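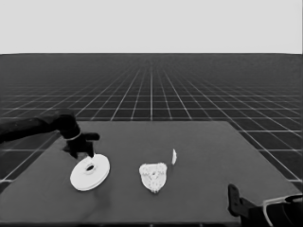 Domnica Rusu

Finances publiques locales — notes de cours, séance 9
Assiette et incidence d'une redevance sur les déchets

1. Rappel
La taxe a pour assiette la valeur locative du logement ; la redevance, le service rendu. Dans le premier cas, le produit entre au budget général. Dans le second, il doit équilibrer un budget annexe, ce qui contraint la fixation du tarif dès janvier.

2. Tarif binôme
On note F la part fixe, p le prix unitaire de la levée et q le nombre de levées. La facture du ménage s'écrit :
T = F + p × q
Cas de la commune de Harnirlow : F = 210 euros, p = 2 euros. La facture moyenne passe à 558 euros pour un petit commerce, soit 174 levées par an.

3. Incidence
Le redevable légal est l'occupant ou, en habitat collectif, le gestionnaire de l'immeuble. La charge effective dépend de l'élasticité de q par rapport à p. Si q est rigide, la part variable se comporte comme un prélèvement forfaitaire — l'effet incitatif est alors à peu près nul. Voir Hodoroagă, polycopié de second semestre, chap. 2.

4. Points à reprendre en TD
Dépôts sauvages et perte d'assiette.
Exonérations : conditions de ressources, taille du ménage.
Comparaison Harnirlow / Wudetti (tarif au poids).

Le calcul de l'élasticité-arc est supposé connu.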